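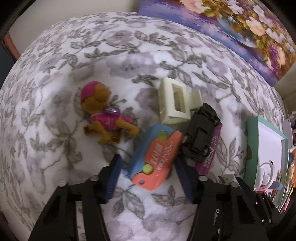

Come and pick things up with us! Open day participants wanted

Evolport is opening its doors on 10/10/2021, and we are looking for people who would like to spend a few hours learning to work a hand-held gripper. You squeeze, two fingers close, and whatever is between them comes up off the cloth (or slides away and makes you try again). Everything you do with it becomes practice material for the robot arms in our Gomar project, which will be running all day in the next room.

We want ordinary household clutter and ordinary people handling it. Think of a flowered cloth with a toy dog in a pink vest lying on its side, a toy car on its roof and a little blue and orange carton waiting to be picked up. A small box is a good first grab. Soft, round and slippery things are harder, and some of us still argue over the best way to get hold of a toy by the leg!

What you would be doing

You will join a table of four, with one of our team sitting in. Jae-in Cha gives a short lesson on holding the gripper and lining up the fingers, and then you get going: pick up an item, move it, put it down, pick up the next one. Everyone takes turns laying out the items as well, and we love it when people make a real mess of it. Messy tables teach the arms a lot.

Between rounds you can go next door and watch the Gomar arms try the same sort of job. Duangjai Kamolrat is running the demonstration and will happily stop an arm halfway through to answer a question. She has also set aside time for visitors to choose the next item themselves, so think of something awkward.

Who we are looking for

Adults of any age, any job, any background. You don't need to know a thing about robots. We would especially like to hear from left-handed people, people with small hands, and anyone who finds ordinary tools uncomfortable, as we are changing the grip this fall and want to get it right for more than the six of us who use it every week.

You can sit or stand. The building has step-free access from the parking lot side, and the gripper can be used with either hand. If your hands get tired, take a break for as long as you like and come back in when you're ready.

Bring something if you can

Small items from home are very welcome: toys, empty cartons, pens, kitchen odds and ends. Please leave out glass, blades and anything you would be sad to see dropped. Put your name on it and you can take it home at the end, or leave it with us for the Homico shelf, where we keep our practice items. The shelf is up to 2,000 things now and Oranuch Thammasiri, who looks after it, says she has room for more.

What you get

There is a $50 thank-you payment for each participant, plus lunch. Lunch is from Intarasuk down the street, and there will be plenty without meat. Tell us about allergies when you write.

We record the gripper sessions from a camera on the tool, pointing at the fingers and the table. Your hand or sleeve may show up now and then, and voices are not kept. You will get a consent form ahead of time, so please read it before you come and ask about anything that seems unclear.

How to sign up

Send a short note to Kanako Hirano through the contact form on our visitor page with "open day" in the subject line. Tell her which hand you write with, whether morning or afternoon suits you, and if you need anything from us to take part comfortably. We have around 100 places. Friends who want to share a table should mention each other's names.

If you only want to watch the demonstration, just turn up. Samran Ongart will be at the front door with name stickers and a map of the rooms.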